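Defects of Execution in Home-Made Wills
Project report, Private Client Law module

Abstract

The project looked at how often home-made wills governed by the law of England and Wales show a defect on the face of the document, and which defects recur. A set of 200 anonymised wills was read against a fixed checklist. Missing or weak attestation wording was the most common finding, followed by unwitnessed alterations. Gifts to a witness were rare but had the most serious effect on the person concerned. 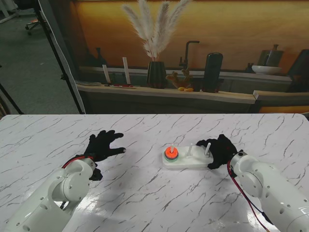 Nazareno Valentini

1. Background

A will made in England and Wales must satisfy section 9 of the Wills Act 1837. It must be in writing and signed by the testator, or by another person in the testator's presence and at their direction. It must appear that the testator intended the signature to give effect to the will. The signature must be made or acknowledged in the presence of two or more witnesses present at the same time, and each witness must then sign, or acknowledge their signature, in the presence of the testator.

No form of attestation clause is required. Where there is one, the court will normally presume that the will was properly executed. Where there is none, the registry may ask for evidence from a witness, or from another person who was present, before making a grant. Years may have passed by then and the witnesses can be hard to trace.

Two further provisions matter for this report. Under section 15, a gift to a witness, or to the spouse or civil partner of a witness, is void, although the rest of the will stands. Under section 21, an alteration made after execution has no effect unless it is itself signed and witnessed, save where the original words can no longer be made out.

2. Material

The wills came from the closed files of Cattaneo, a small private client practice. Names, addresses and account details were removed before the copies were released. All had been written without professional help, either on plain paper or on a printed form. The form sold under the name Nemance appeared often enough to be recorded as a separate group.

Codicils were left out. Wills signed abroad were also left out, as their formal validity may depend on the law of another country.

3. Method

Each will was read once in full and then coded against a checklist of eight items:

Testator's signature present
Signature placed so as to give effect to the whole will
Two witness signatures
Attestation clause
Date
Alterations, and whether initialled
Gift to a person who also signed as witness
Executor named

Entries were made in Plorko and exported to a spreadsheet. A second reading was carried out on part of the set after an interval of about 3 weeks. Where the two readings disagreed, the will was read a third time and the result of that reading was kept. Most disagreements concerned item 2, on wills where a gift had been squeezed in beneath the signature. 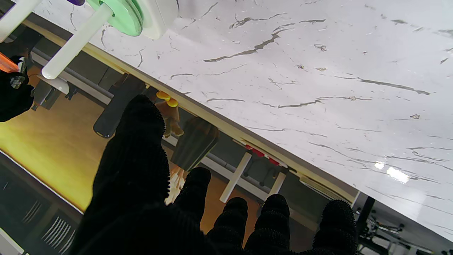 Fig. 2. Marble worktop, front edge.

4. Results

Item 4 produced the largest number of defects. Plain-paper wills tended to carry the word "witness" and two signatures, with nothing to show that the parties were together. The Nemance forms include printed wording, and in that group the clause was absent only where the last page had been replaced.

Item 6 came second. The usual alteration was a change to the amount of a cash gift. In one will a legacy of £1,000 had been struck through and a larger sum written above it, with the testator's initials alone. As the original figure could still be read, the gift would be expected to take effect at £1,000, unless the change could be shown to have been made before signing.

Item 7 was found in very few wills. In each, the witness was a neighbour or friend left a small item. No witness could be identified as the spouse of a beneficiary, but surnames had been removed and the checklist could not test this properly.

A missing date was recorded in both groups. It does not make a will invalid, but it causes difficulty where a second will exists.

5. Limits of the study

The set comes from a single practice and cannot be taken as typical. Files reach a solicitor more readily when something has gone wrong, so the rate of defects is probably overstated. The checklist deals only with what appears on paper. Capacity, undue influence and knowledge and approval were outside its scope, and so was later marriage, which will generally revoke an earlier will under section 18.

6. Further work

The checklist should be divided at item 6 so that alterations to amounts are coded apart from alterations to names. Ekus has a larger archive of scanned wills and has agreed in principle to a search by form type. Access is expected in August, subject to approval of the data handling plan.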